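Home fragrance and skin oils: the questions we get asked most
Last updated: November

We use cookies to remember your basket and to count visitors. Carry on browsing if that's all right with you, or change your settings at any time.

These answers were put together by Zerrin Akgül, who mixes the face oils at our Hellham shop, and Loïc Gautier, who answers the emails and has views.

Will a face oil make my oily skin worse?

Probably not, if you use a light one and don't pour it on like salad dressing. Start with two drops at night on damp skin. If your forehead looks like a glazed bun by breakfast, use one drop. If it still does, you may simply not need a face oil, and we'd sooner you kept your money.

Which one should I start with?

The Daka, in the small bottle. It has no scent and no colour, and it is the one Zerrin puts on her own face. The Acheampong is richer and suits dry skin or anyone who cycles to work in winter.

Before or after moisturiser?

After. We know you've seen a video that says before. Try it both ways for a week each and go with whichever leaves less of it on your pillowcase.

How do I patch test, and do I really have to?

Yes, you really do. Put a drop on the inside of your elbow, leave it overnight and have a look in the morning. Redness, itching or bumps mean wash it off and don't use it. "It tingled, so I assumed it was working" is a sentence Loïc reads far too often.
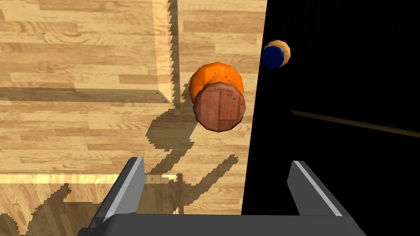
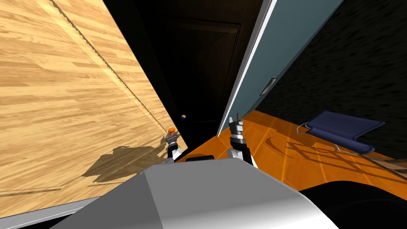
Can I wear it under make-up?

You can, but give it time to sink in. Get dressed, feed the cat, find your keys. Foundation put on too soon will slide gently towards your chin and stay there until lunch.

How long does a bottle last?

Opened, 6 months. It won't turn into poison the morning after, but it will begin to smell of old crayons, and you will know. Keep the lid on and keep it off the windowsill. Bathrooms are fine if yours isn't a steam room.

Is it all natural?

Mostly plant oils, plus a little vitamin E to slow down the crayon stage. We don't make much fuss about the word "natural". So are nettles.

Can I use it while pregnant?

Ask your midwife or pharmacist and take the ingredients list with you. We make oils. We are not the people to ask, however nicely you put it.

Do you do refills?

At the shop, yes. Bring back the clean, dry bottle and we'll take 99p off. Bottles that arrive with a bit of something else in the bottom will be handed back with a look.

What does delivery cost?

Orders go out by Flodport and the price shows at the checkout before you pay. If your parcel says it's been left in a safe place and you can't find it, try the recycling bin first, then email us.

Why has my favourite disappeared from the website?

The rose one? We made 329 bottles and they went. Almost 99 of you have written to ask about it. Zerrin is thinking about making it again and does not like to be hurried.

Get our newsletter: shop news and the odd discount code. Unsubscribe whenever you like.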